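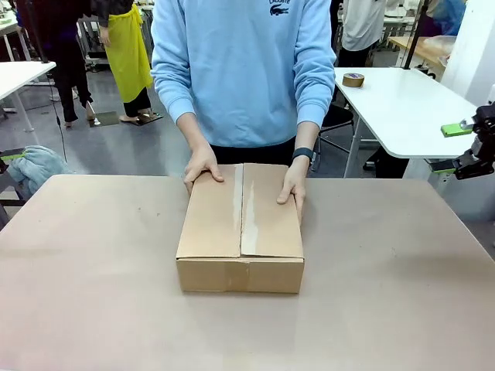

Flamham is a small company in Evonham. We help packing shops decide whether to buy a robot, and the answer is often no, or wait a year. We don't sell machines and take no commission from people who do.

Linnea Haugland started the firm after signing for a case-packing cell that cost her old employer a lot and mostly collected dust. She still reads every vendor quote herself, with a pencil, and she is hard to impress.

## How we look at a purchase

We start with cartons, tape and people, and what a day of hand packing costs you now. Then we ask what the quote left out: spare finger pads, floor space, training, the hours someone will spend babysitting. On the last Krishnan quote we reviewed, 13 items were missing.

Demos don't move us much. A gripper beside an open box tells you it can get near a box. We want to see bent flaps, and what happens on a bad afternoon.

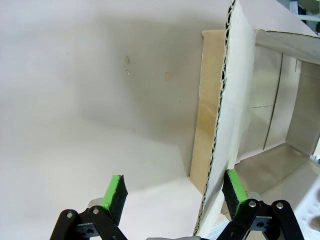

## What it costs

A budget review is $700. Extra hours are $180 each. If you want our Flultell planning sheet by itself, ask and we'll send it free. It's a spreadsheet, so keep your hopes modest.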